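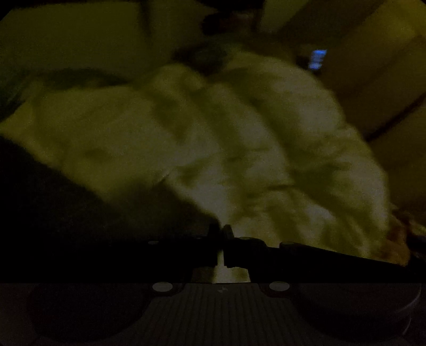

Looking after your Tanar hand gripper: frequently asked questions

We love these little machines at the Katudcombe workshop, and we get a lot of mail about them! Most of it comes from people using the Tanar on bedding and clothes, and that's the work this page covers. If your gripper only ever picks up blocks and cups you can skip half of it.

How do I set the fingers before a first session?

Open the jaws all the way, then close them slowly with nothing in between. The two tips should meet without one sliding past the other. If they cross, even by a hair, back off the large round fasteners at the inner base of each finger, line the tips up by eye, and tighten both sides a little at a time. Go back and forth between left and right (tightening one side fully first will pull the pair off center, and then you start over). Open and close it a few times and look again. When it's right you'll feel it. The motion gets smooth and the tips land together every single time.

How tight should the pivot screws be?

Snug. The fingers should swing freely and have no side-to-side wobble. Hold the housing in one hand, take a fingertip in the other and wiggle it. A tiny bit of give is okay on an older unit, but a click means a loose screw. Check all of them while you're there, the small ones along the top of each linkage too. Those are the ones people forget, and they're the ones that come into the shop finger-loose.

Which fingertips are best for sheets and comforters?

The angled ones, no contest. A thick comforter pushes back when you press into it, and the narrow tip gets down into a fold where a wide flat pad just rides over the top. Come in with the jaws open wide, press gently on both sides of a ridge, and close. If the cloth slips out, don't squeeze harder!
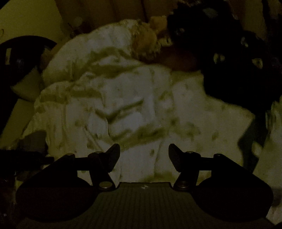

Go a bit deeper into the fold and try again with the same grip. Squeezing hard on a thin pinch is how the tips get bent, and a bent tip will snag everything you touch afterward. Meriem Abdel Rahman ran one set of tips for 421 sessions on bedding before swapping them, and she's very light on the handle.

It catches threads. Is something wrong?

Probably just a burr. Run a cotton ball over both fingertips and along the inside edges of the jaws. Wherever it leaves fuzz behind, you've found your burr. Take it down with fine sandpaper, wipe off the dust, and go over it with cotton again. Tips only, please, and leave the linkage alone.

How often does it need cleaning?

On fabric, after every 30 sessions, and sooner if you've been working with fleece or anything that sheds. Lint loves the pivots. It winds itself around them in a tight little felt ring that you can lift off in one piece with a wooden toothpick, and I have to say it's very satisfying. The ribbed part of the housing gets a dry toothbrush, straight up and down the grooves. Skip the canned air, which drives fluff farther into the joints.
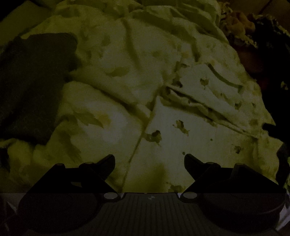
Page last changed: Jun 25, 2023

We've had a run of mail about oil, so that answer is longer than it used to be.

Should I oil the pivots?

Not if you work with cloth. Oil creeps along the arms, gets onto the tips, and then it's on somebody's white sheets. Use dry graphite, a touch on each pivot, and cycle the jaws a dozen times to work it in. Wipe everything down afterward and test on a rag before going near good linen. If your gripper has already been oiled, take the fingers off, clean the pivots with rubbing alcohol, let them dry, and start fresh with graphite.

The jaws won't hold a big bunch of cloth. What do I check?

Look at these in order:
Both fingertips, for bending.
The round fasteners at the finger bases, for play.
Lint packed behind the pivots, which can stop the jaws from closing fully.
The return spring. The part number is 3086, and it fits both the Tanar and the older Ayala body.

A tired spring shows up when you lift. The gripper grabs fine, you raise the cloth, and the bunch slowly creeps down out of the jaws. Changing it takes a small screwdriver and 2 hands, plus a tray so the spring doesn't end up under the bench.
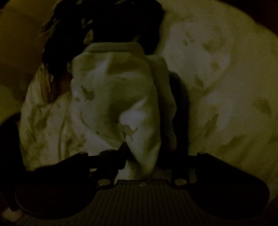

Can I send mine in for repair?

Sure! Write to Cirilo Ventura at the Brovwood counter and tell him what you've been picking up with it, as that helps us more than the serial number. Pack the fingers separately from the body if you can. The bench will be closed for the first part of July, and anything that arrives then gets looked at when Estrella Bautista is back.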